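Episodios con cámara de cabeza movida: ¿los descarto o los dejo?

Publicado en Robótica > Aprendizaje por imitación

Limel
Grabo demostraciones teleoperadas con dos brazos en una cocina, con palillos de aprendizaje y fregadero. Llevo 300 episodios de los 700 previstos. Al revisar he encontrado 66 con tramos de la cámara de cabeza muy borrosos. Las cámaras de muñeca se leen mejor, pero el plástico transparente que protege la encimera llena la imagen de brillos. Entreno una política con todas las vistas a la vez. ¿Filtro por nitidez o recorto solo el tramo? Dejo tres fotogramas al final.

Olby
Yo borraría todo lo borroso. Datos limpios y punto.

Tavares
No borres episodios completos sin mirar antes en qué fase cae el desenfoque. Si es durante la aproximación y el agarre se ve bien, el episodio sirve. Lo que haría:
Calcula la varianza del laplaciano por fotograma y por cámara, con umbral separado. Los reflejos del plástico suben el valor en la muñeca y un umbral común te engaña.
Marca los tramos y no los elimines. Un corte en medio de la trayectoria rompe los bloques de acciones.
Fija la exposición. En automático y con poca luz, el obturador se alarga.
Revisa a mano 50 episodios antes de automatizar nada.
Sobre el plástico: si en la evaluación no va a estar, graba una parte sin él.

Fotogramas de Limel:
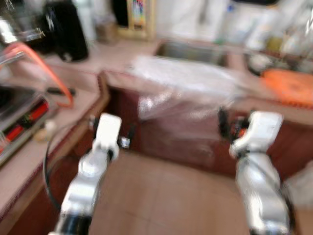
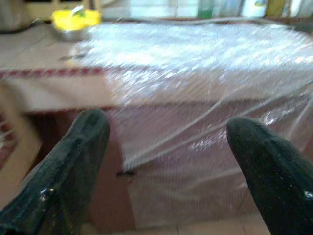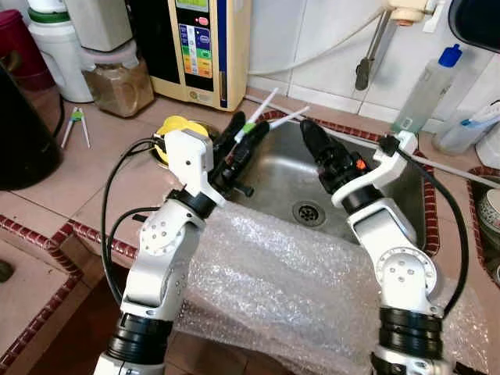 Cámara de cabeza (primero y tercero) y cámara de muñeca (segundo). El primero es el caso dudoso.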